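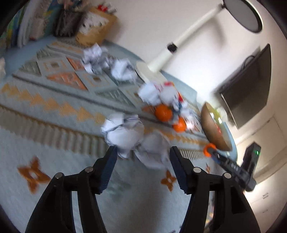 Zerknülltes weißes Papier auf hellem Stoff

Liebe Freundinnen und Freunde der Stiftung Nendano, von Herzen danken wir Ihnen für die 4000 Euro, mit denen unsere Igelstation Furnus gut durch den April gekommen ist. 42 Igel waren in Pflege, und 22 davon konnten wir schon wieder auswildern, was uns jedes Mal ein bisschen rührt!
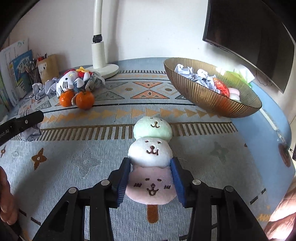 Die Wärmeplatten (292 Euro, die Rechnung liegt bei) laufen Tag und Nacht. Offen ist leider noch das Außengehege, denn der Zaun kommt erst im Juni. Bis dahin bleiben die übrigen Tiere drinnen.

Zuletzt aktualisiert: 2024-05-22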